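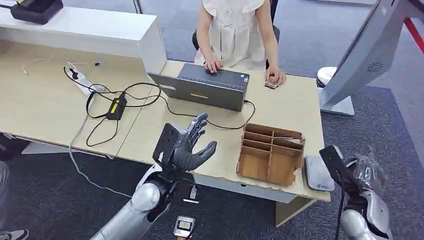 Shared desk by the counter, with the six-cell wooden organizer at the front right.

We use cookies to keep this archive working. Accept / Settings

List: office-furniture
Subject: Re: Shared desk, cables and the wooden box
From: Rafsan Mondal

Gopinath Sundaram wrote on Wednesday:

> Can someone tell me what the plan is for the desk by the counter? I
> had it on Monday morning and spent the first while moving cables so
> I could put a notebook down. The power strip is at the back left
> and everything loops out from it across the wood. One white cable
> goes over the front edge and hangs toward the carpet, and I caught
> it with my knee.
>
> Also, is the wooden compartment box staying? Nothing against it, but
> if it is for general use I would like to know what goes where. Takumi
> said it was ordered for the Mullska room.
>
> Gopinath

Gopinath,

The box is staying. It was ordered for Mullska, but it is too wide for the shelf there, and Yoshinori said we could keep it. I would like to use it this way:

Back row: USB sticks, adapters, spare mouse batteries.
Front row: pens, sticky notes, keys to the drawer units.

The front edge is a bit lower than the rest, so anything short should go in the front row where you can reach it. Please don't put phone cases or other personal things in there overnight. They end up in lost property and I have to write to everybody.

On the cables, I measured on Tuesday. The desk is 1640 mm wide, and a 500 mm tray will fit under the back left without hitting the leg. Viltlow sells one that takes a full power strip plus the adapter with the yellow label. It clamps on, so there is no drilling. Andri has the same tray at home and says the clamps hold, but the strip has to go in with the switch facing out or you can't reach it.

The price is 27 each. I would order two, one for this desk and one for the desk Grotix left us, which has the same problem. If you object, say so before Friday noon.

Until the tray is up, please push the loose cables back toward the strip when you finish. The white one should go over the back of the desk. I moved it once already and it came forward again, so whoever is using it for charging, please take it round the other side. The laptop cable comes off the right-hand side, so that one can stay where it is.

The little white and gray device with the blue logo on the front right corner should stay too. Tsuchiya asked us not to move or unplug it before the end of April. If you need the space, shift the organizer to the left.

The desk is free from 5 most afternoons if anyone wants to help me fit the tray. I need one person to hold it while I tighten the clamps.

Rafsan

Contact the list owner | Archive copyright the list members | Back to top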